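About Uven Workshop

Uven Workshop is a shared workspace on the ground floor of the old Cuadros building in Tedosthorpe. We have 394 square feet, a drill press, two soldering stations and a long bench that is always full. Members pay by the month and come in when they like. The doors open at 10 in the morning.

We started as a place to fix bikes and radios. Over time more of the members wanted to build things that move on their own, and robotics is now most of what goes on here. People bring projects from home when they run out of room, or when they need a second pair of hands.

Our main group build is called Mustitz. It is a two-arm table for sorting small parts by color, set up on an aluminum rail with walls on three sides. We built it over one winter and we still change it most weeks – cables, grippers, mounting plates, whatever needs it.

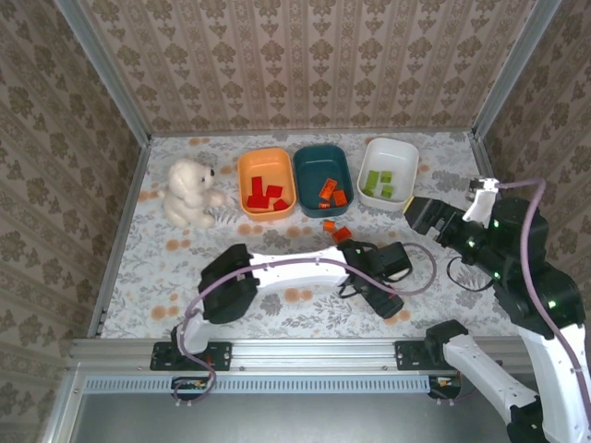

The Mustitz table, with red, orange and green blocks in the bins.

Work on Mustitz is open to any member. You don't need to know how to program. Some of us only do wiring, and some only cut and drill metal. We keep a notebook by the table, and whoever makes a change writes it down before leaving.

We have 14 members at present and room for 2 more. Beginners are welcome, and so are people with a half-finished arm in a box at home. Open evenings run from September to May and start at 7 p.m. Use the side entrance, as the front door sticks.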